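Speaker notes, equipment briefing, Doherty Technical Center
Subject: the Skolen two-arm kit, offered by Drodeleck
Speaking time: 25 minutes, with questions held to the end

## Slide 1. Purpose of the briefing

Good afternoon. The Center has been asked to advise its member shops on whether the Skolen kit is suitable for shared use. Today's remarks cover the hardware as supplied, the support plan and the terms of the offer. A written recommendation will follow in March.

*Pause for late arrivals. Confirm that the handout has reached the back rows.*

## Slide 2. What is on offer

Drodeleck sells Skolen as a complete kit: two arms, two grippers, the control software and a printed setup guide. The basket, table and other work items are supplied by the customer. Service is handled separately by Fleletti under an annual agreement.

Members should read the two contracts together. The Drodeleck warranty covers parts. It does not cover a visit, and the Fleletti agreement does not cover parts that fail from misuse.

## Slide 3. Reaching into a deep container

Many of our members store small goods in bins or baskets, so this task was given the most time in the review. A deep, round basket is harder than a shallow tray. The wall gets in the way of the wrist, the inside is dark near the bottom, and both arms must share one opening.

Please direct attention to the cables. They run outside the arms in a spiral sheath and arch up over the rim. We advise members to allow clear space above any container and to check the sheath as part of the weekly inspection. The setup guide gives this one sentence. In our view it deserves a page. 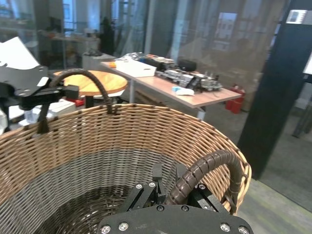

## Slide 4. Method of review

The kit was assessed over eight working sessions. Staff recorded 1,494 attempted picks across all items and containers. The full table is in the handout and will not be read aloud.

Two limits should be stated plainly. The same staff set up every session, so the results say little about how a new operator would manage. No session ran past the normal working day, and we can offer no opinion on overnight use.

*If asked about success rates, refer to the handout, table 2. Do not quote a single overall figure. The items were too different from one another.*

## Slide 5. Working over a table

The second arrangement places the arms on either side of a plain table, with the two-fingered grippers facing inward. Operators found this the easier position to learn. The fingers stay in view from the operator's chair, and a mistake in the approach can be seen early.

Each wrist housing carries a status light. The guide lists the colors in an appendix, and we have asked Drodeleck to move that list to the front. 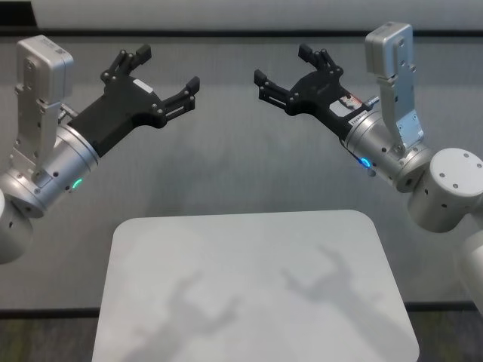
*Left and right arms above the table, grippers open. Status lights: green at left, blue at right.*

## Slide 6. Support and terms

Fleletti offers telephone support during business hours. Training is charged per operator, and some 200 pages of course material are included in the fee. The material is thorough, though several chapters describe an earlier version of the software.

Members who wish to share one kit between sites should obtain written consent from both firms before signing.

*Leave this slide up during questions. Questions on price go to the Drodeleck sales desk. Collect handout forms at the door.*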